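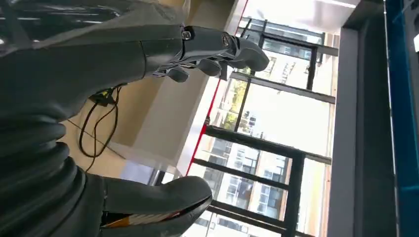 A reader wrote in last month to tell me I'd been far too gentle about cables. Her view is that more robot hands get killed by a badly hung cable than by anything they ever pick up, and that I should have put it first on the page instead of burying it under the screw tips. She's right, so cables go first this time, and I've redone the rest while I was at it.

Same shop as before, same machine: one arm with a fingered hand on the end that we've been looking after for two years now. We're a small place and I'm the person who gets called when it starts making a noise, so these are my own habits and you should read your manual before you copy any of them.

Cables

Leave slack, but know where the slack goes. I run the arm slowly through its whole reach with the cable held on by nothing but loose hook-and-loop straps, and I watch the loop the entire time. If it catches on a knuckle or pulls tight at the connector, I move the strap and go again. Only when it gets through the whole trip twice do I fix anything for real. I used to use zip ties from the start and I must have cut off hundreds of them (always with the side cutters right up against the jacket, which is a great way to buy a new cable).

Push connectors home with your thumb and then tug, gently. A half-seated plug gives you a fault that comes and goes, and you'll spend a whole afternoon blaming the software. Ask me how I know!

Screws in the hand

They're small and they back out. I check mine every 30 hours of running, with the power off and the hand resting on a folded towel so a dropped screw doesn't bounce off under the bench. Use a driver that really fits. A tiny dot of the low-strength Flustatero threadlocker is plenty - the strong kind will have you drilling heads off next winter. Then a paint-pen line across the screw head and onto the housing, and from then on you can tell at a glance if one has turned.

A muffin tin is still the best parts tray I've ever owned. One cup per finger, left to right, thumb on the end.

Bellows and sleeves

If your arm has a ribbed cover over a joint, grit settles down in the folds and works like sandpaper. A soft paintbrush first, then a barely damp cloth, one fold at a time. No solvent. I did try a citrus cleaner once and the rubber went tacky and stayed tacky until I replaced it. Stretch the sleeve out while you're there and look in the valleys for little cracks, with a flashlight held low from the side.

Fingers

Wipe the tips at the end of the day, before whatever's on them sets hard. Then with the power off, and only if your maker says the joints can be moved by hand, bend each finger slowly and feel for a gritty spot. I give each one 5 slow bends. Grit at the knuckle usually comes out with a puff from a rubber bulb blower. I stay away from the air compressor for this, it just drives the dirt in deeper.

Go easy on grease! The Himix tube on my shelf is the same one I started with. If you can see a shiny ring around a joint, that's too much and it'll be a fuzzy gray ring by the weekend.

Sunlight

Big windows are lovely to work beside and a nuisance for the machine. Our Kokkinos vision box does fine in the morning and gets fussy after 3 p.m., so I pull the blind and re-teach the pick points under the light we'll really be using. Painter's tape on the floor marks where the stand goes, and I replace the tape when it gets scruffy.

The notebook

A plain spiral one on a string. Hours, what I touched, what it sounded like. The Kononcombe controller keeps its own log and I do read it, but it can't tell me "squeaky when cold, stopped after coffee" and the notebook can. The last entry is at 2,889 hours and says to order two spare finger linkages and more paint pens.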